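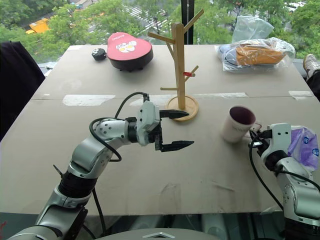
The mug tree on the big table.

Hi, and welcome to Vemby! I'm the person behind the reviews, the first-look videos, the newsletter and (sorry) the theme music. If you got here from one of my videos, you already know I talk too much. If you got here from a search, hello, pull up a chair.

Vemby is a small site for people who play games in short bursts and want to know if something is worth their evening. I cover puzzle games, cozy games, racing games and the odd strategy thing when I'm feeling brave. I started it after I spent a whole vacation with a farming game called Flestdale and couldn't find a single write-up that went past the first hour. They all said the fishing was charming. The fishing is charming! But the second winter is a slog, the horse gets stuck behind the mill, and I wanted somebody to warn me. So I wrote 2,000 words about it, put them on a free blog and sent the link to my sister. She got as far as the horse.

Other people did read it, though, and a few of them wrote to ask what I thought of other games. That was the start of it. The site now has 2,052 subscribers on the newsletter, and I still get a silly little thrill when somebody hits reply.

What you'll find here

First Looks are short videos, recorded on my first or second evening with a game. I don't give a score in these. I'm usually bad at the game still, and you get to watch me walk into walls.

Long Hauls are the written reviews. I finish the main story before I write one, or I play until I'm sure I never will, and I tell you which of the two it was. Scores go from one to five and I don't do halves. Only two games have ever had a five from me. One is Parkora, the rooftop running game, which I've played through more times than I want to admit (the rain level, at night, with headphones on - go and do it). The other I change my mind about every few months, so check the list.

Couch Notes are for games you can play with somebody next to you. My sister is my regular partner for these and she has opinions about split screen.

How I pay for it

I buy most of the games myself. When a studio sends me a code, it says so at the top of the review, before anything else. I don't take money for coverage and I don't let anybody read a review before it goes up. The makers of Takagi, a card battler I was pretty rude about, sent me a nice email afterward and a code for the expansion. I was rude about that too, but less so, as the new decks are a real improvement. The bills are covered by the newsletter tip jar and by one small ad in the sidebar.

Spoilers

I hate them, so I'm careful. Anything past the opening chapter sits under a big warning, and in the videos I count down out loud so you have time to skip ahead.

Say hello

The contact form goes straight to me. I read everything, usually at 7 a.m. with coffee, and I answer most of it within the week. Suggestions are very welcome, above all for puzzle games from tiny teams. I take September off every year to play things with no notebook in my lap, so if you write then, expect to hear from me in October.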